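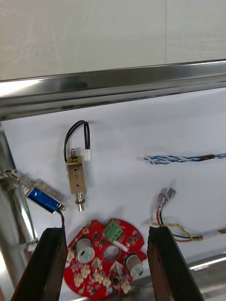
흰 작업대 위의 붉은색 원형 기판

Nilach 묻고답하기 > 자재·창고 > 재고 관리

소량 다품종 수리 부품의 품번 체계와 실사 차이 처리

Fuvport정비실
소형 전장품 수리실에서 자재를 담당하고 있습니다. 등록 품목은 2729개이고, 이 중 최근 1년간 출고가 한 번이라도 있었던 품목은 790개입니다. 재고 프로그램은 Civham을 쓰며 입출고는 바코드로 처리합니다.

문제는 두 가지입니다. 첫째, 품번이 12자리인데 앞 네 자리가 제조사 코드로 되어 있어 대체품이 들어오면 같은 용도의 부품이 서로 다른 위치에 흩어집니다. 둘째, 6월 실사에서 전산 수량과 실물 수량이 맞지 않는 품목이 다수 나왔는데, 대부분 기판류와 솔레노이드류입니다. 수리 후 떼어낸 중고품이 신품과 같은 품번으로 재입고된 건이 섞여 있는 것으로 보입니다.

품번을 전면 개편하는 것이 맞는지, 아니면 현 체계를 두고 속성 필드로 해결하는 것이 맞는지 의견 부탁드립니다. 회계 쪽에서는 기존 품번의 이력이 끊기면 안 된다고 합니다.

Wahyudi Sopacua
품번 개편은 권하지 않습니다. 품번에 의미를 넣는 방식(유의미 품번)은 분류 기준이 바뀔 때마다 같은 문제가 재발합니다. 기존 12자리는 식별자로만 쓰고, 제조사·용도·상태는 별도 필드로 분리하십시오.

구체적으로는 다음과 같습니다.

1. 대체품 그룹 필드를 만듭니다. 용도와 체결 치수, 정격이 같은 부품에 동일한 그룹 번호를 부여하고, 보관 위치는 그룹 번호 순으로 배정합니다. 제조사가 달라도 같은 선반에 모입니다.

2. 상태 필드를 필수 입력으로 바꿉니다. 값은 신품, 재사용 가능, 검사 대기, 폐기 대기의 네 가지면 충분합니다. 검사 대기와 폐기 대기는 가용 재고에서 제외되도록 설정해야 합니다. 이 설정을 빼면 필드를 만들어도 발주점 계산은 그대로 틀립니다.

3. 탈거품의 평가 단가를 회계와 합의합니다. 신품과 같은 단가로 재입고하면 재고 금액이 과대 계상됩니다. 저희는 별도 저장 위치를 만들어 단가 0으로 받고, 검사 합격 시 이동 전표로 넘깁니다. 세무 처리는 담당 세무사에게 확인하십시오.

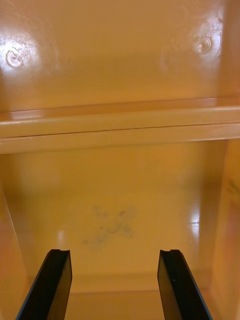
2 / 4 페이지

4. 외함, 커버, 패널처럼 부피가 큰 품목은 위치 체계를 따로 둡니다. 소형 부품과 같은 칸 규격을 적용하면 전산상 한 칸이 실제로는 선반 두 단을 차지하게 되고, 위치 코드의 신뢰도가 떨어집니다. 도장품은 색상 코드를 속성으로 기록하고, 체결 나사는 본체에 포함되는지 별도 출고인지 BOM에 명시하십시오. 나사류 차이의 상당 부분은 여기서 나옵니다.

이력 문제는 위 방식이면 발생하지 않습니다. 품번 자체를 건드리지 않기 때문입니다. 품목이 2천 개를 넘으면 필드 추가 작업도 일괄 업로드로 해야 하므로, 출고 실적이 있는 790개부터 먼저 처리하고 나머지는 출고 요청이 들어올 때 채우는 순서가 현실적입니다.

창고지기초보
저희도 Civham 씁니다. 그냥 중고는 품번 뒤에 -U 붙여서 따로 등록했어요. 편하긴 한데 품목 수가 계속 늘어납니다. 그리고 바코드 라벨 새로 뽑아야 해요. 용지 폭 안 맞으면 뒤가 잘려서 -U가 안 찍힙니다.

Mandagi자재팀
윗분 방식은 품목 수가 적을 때만 쓰십시오. 접미사는 집계할 때 문자열 처리가 필요하고, 한 번 누락되면 신품으로 잡힙니다. 첫 번째 답변의 상태 필드에 동의하며, 실물 쪽만 보충합니다.

용기 구분
전산 필드만 나누고 실물을 한 통에 두면 차이는 계속 발생합니다. 용기 하나에 품번 하나, 상태 하나가 원칙입니다. 배선이 붙은 부품은 서로 엉키므로 겹쳐 쌓지 말고, 수량 확인이 가능한 얕은 용기에 두는 편이 좋습니다. 용기 색은 상태가 아닌 구역 표시에 쓰고, 상태는 탈부착 카드로 표시합니다. 기판은 대전 방지 포장 상태로 보관하고 포장 겉면에 라벨을 붙입니다.
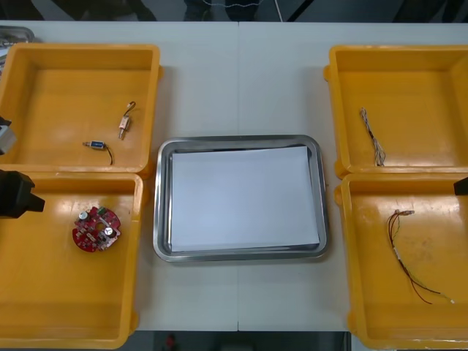

순환 실사
연 1회 전수 실사로는 원인 추적이 어렵습니다. 출고 빈도로 A, B, C 등급을 나누어 A는 매월, B는 분기, C는 연 1회로 돌리십시오. 차이가 나오면 수량 조정 전에 직전 실사 이후의 전표를 먼저 조회해야 합니다. 조정부터 하면 누락 전표가 뒤늦게 입력되면서 반대 방향으로 다시 틀어집니다.

조정 사유 코드는 미등록 재입고, 출고 누락, 오품, 파손 정도로 시작하고, '기타'는 만들지 않는 것을 권합니다.

Fuvport정비실
답변 감사합니다. 상태 필드와 순환 실사부터 적용하겠습니다. Civham에서 가용 재고 제외 설정은 위치 단위로만 되는 것 같은데, 상태 필드 단위로도 가능한지 아시는 분 계십니까?

Wahyudi Sopacua
저희가 쓰는 버전에서는 위치 단위만 됩니다. 검사 대기용 위치를 따로 만들어 쓰십시오.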